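Operations > Shared Rooms > Minutes

Minutes - Workroom Fit-Out and Storage, February

Present: Hernán Chambi (chair), Sabina Abeysekara, Fidelina Arboleda, Edith Usuga
Apologies: Seo-ah Son
Start: 2:10 p.m.

1. Previous minutes
Approved with one correction. The order number for the Vimari shelving is 3056.

2. Garment rack
S. Abeysekara reported that the rack stays in the main room for now. Dark garments are to hang together and spare hangers go at one end. The Valderrama quote for a wall rail was 600, without fitting. The meeting considered this high. F. Arboleda to request a second quote from Trirnetti.

3. Bins and tabletops
Translucent bins remain the standard type. Contents can be checked without lifting the lid, and the bins already in stock fit the Vimari shelves. E. Usuga asked that bins be taken off the white tabletops at close of day. Agreed. Small bottles may stay on the counter if labeled and capped.

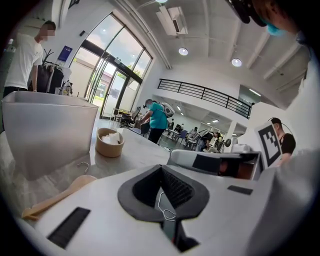 Labels are to go on the short side of each bin, upper left. H. Chambi noted that the last batch of adhesive labels from Badwood lifted at the corners. The remaining 16 sheets will be used up on cardboard boxes only.

4. Walls
The white paint is in fair condition. Posters are limited to the wall above the rack, fixed with removable strips - no pins. E. Usuga to check the strips for marks when posters are changed.

5. Cables
Thin cables left on worktops are to be coiled and put away after use. Seo-ah Son sent a written comment asking for 2 more hooks by the door. Approved.

6. Other business
F. Arboleda asked if the tables could be moved closer to the wall. Deferred until the rail is decided.

Closed: 2:55 p.m. Minutes taken by S. Abeysekara.

Filed under: Rooms and Equipment, Minutes

Contact the operations desk | Back to top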